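Come drive a robot gripper with us at Skoramus!

We're looking for 12 people to join Lendness, our project teaching a robot to handle things on a kitchen counter. You'll work in a simulator, steering the gripper through short pick-up tasks so the learning system has plenty of good examples to copy.
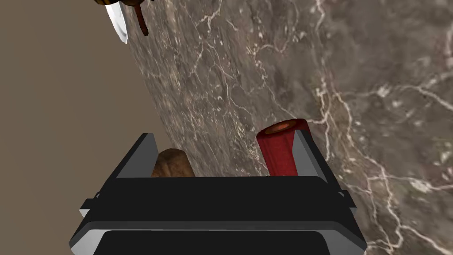 Sessions run 3 hours every Thursday for 7 weeks at our Deline office, and we pay $95 per session. No experience needed (gamers welcome, and so are patient cooks!). You must be 18 or over.

To apply, send us a few lines about yourself by the end of January.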